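Kitchen Worktop Tips: What I Bother With and What I Don't

Every winter somebody sends me a new list of miracle cures for a tired worktop. I try most of them. Few deserve the effort.

Take bicarbonate and vinegar. Mixed together they fizz, and the fizz is the whole appeal. What you are left with is mostly salty water. Use the bicarb on its own, as a damp paste, on tea stains. Keep the vinegar for the kettle and well away from marble or limestone, which it will dull.

Lemon on a chopping board makes it smell of lemon. I can't say it does much else. Hot water, washing-up liquid and a stiff brush, then stand the board on its edge to dry.

Oiling wood is worth doing, though less often than the tin tells you. My oak top gets two thin coats in November and goes without until the next year. Wipe off the extra after 11 minutes or it turns sticky. Anneli Vuorinen wrote in to recommend olive oil. I tried it on an offcut and it smelled stale within five weeks, so no thank you.

Scratch pens: I bought one in walnut and one in oak. Both looked worse than the scratch.

Coffee grounds down the sink to "freshen the drain" is a good way to meet a plumber. Put them in the compost.

Toothpaste on water rings did work for me once, on varnish, with a soft cloth and almost 7 minutes of rubbing. It also took the shine off. Hilkka Kemppainen swears by mayonnaise left on overnight, and I remain unconvinced.
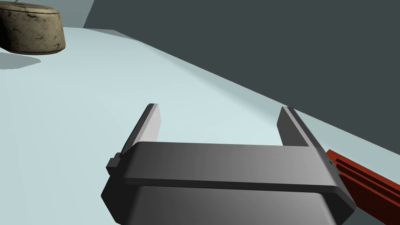 How long should I leave a freshly oiled worktop before putting anything on it?

Overnight at the very least, and two days if the kitchen is cold. Keep wet cups off it for a week.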